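Viscosité et seuil d'écoulement : notes sur les sauces de cuisine

Reprise d'un sujet laissé en plan depuis mai. Le point de départ était banal : pourquoi certaines sauces refusent de couler, puis coulent trop. La réponse courte tient en deux mots, seuil d'écoulement. La réponse longue suit.

Un fluide newtonien, l'eau ou l'huile de tournesol, se met en mouvement dès qu'on lui applique une contrainte, même très faible. Le ketchup, la moutarde et la mayonnaise se comportent autrement. En dessous d'une certaine contrainte, ils se déforment un peu comme un solide mou ; au-delà, la structure cède et l'écoulement commence. Dans le ketchup, cette structure est un réseau de fibres et de pectines de tomate en suspension dans une phase aqueuse. Dans la mayonnaise, ce sont des gouttelettes d'huile assez serrées pour se bloquer mutuellement.

À cela s'ajoute la rhéofluidification : une fois le seuil franchi, la viscosité apparente baisse quand le taux de cisaillement augmente. Le modèle de Herschel-Bulkley réunit les deux effets avec trois paramètres (seuil, consistance, indice d'écoulement). Il suffit largement pour un usage domestique.

Côté mesure, je n'ai pas de rhéomètre. J'utilise un plan incliné : une plaque, un rapporteur, une couche de produit d'épaisseur connue. L'angle auquel la couche commence à glisser donne une estimation du seuil, par le produit de la masse volumique, de g, de l'épaisseur et du sinus de l'angle. Avec une couche de 2 mm, l'incertitude sur l'épaisseur domine tout le reste. J'ai fini par fabriquer un cadre d'étalement. Le tableur Plendura que j'utilisais pour les ajustements gère mal les paramètres bornés – j'ai tout repris à la main.

Deux précautions. La température d'abord : sortir le produit du réfrigérateur bien avant l'essai. L'historique mécanique ensuite : un échantillon remué juste avant la mesure donne un seuil plus bas, le réseau met du temps à se reformer. Je laisse reposer 125 secondes après étalement, valeur arbitraire mais constante.

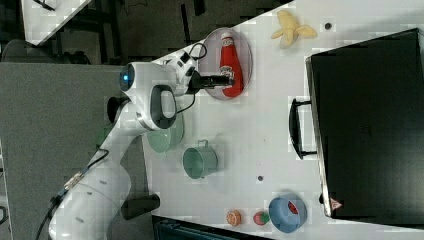 Reste la question du conditionnement. Dans une bouteille en verre à goulot étroit, la contrainte vient du poids de la colonne de sauce, et il faut des secousses pour dépasser le seuil. Un flacon souple règle le problème par la pression de la main. Le stockage tête en bas rapproche le produit du bouchon, sans modifier le seuil. Il ne dispense pas d'agiter en cas de synérèse, ce liquide clair qui se sépare et sort en premier.

Prochaine série : la moutarde, avec la même plaque et un étalement plus épais. Le cadre est à refaire, il fuit dans un angle.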